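Pince Trimley, le 2021-07-03

La Trimley est vendue 3 000 euros, sans le bras. Lumness la destine aux ateliers de réparation. Je l'ai essayée sur le remplacement d'un processeur.
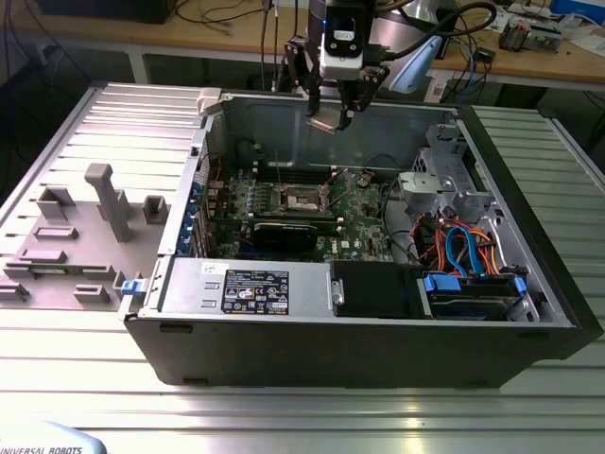 Le réglage des positions m'a pris quelque 3 heures. À la main, l'opération demande quelques minutes.

La prise est précise et les doigts passent dans les endroits étroits. 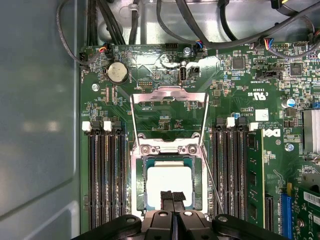 Les doigts près du support, levier ouvert.

Les câbles restent le point faible : il faut encore les écarter soi-même.

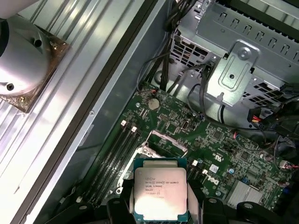

Un Xeon E5-1630V2 tenu par les côtés.

Pour une série de postes identiques, l'achat se défend. Pour des pannes variées, je garde mon tournevis.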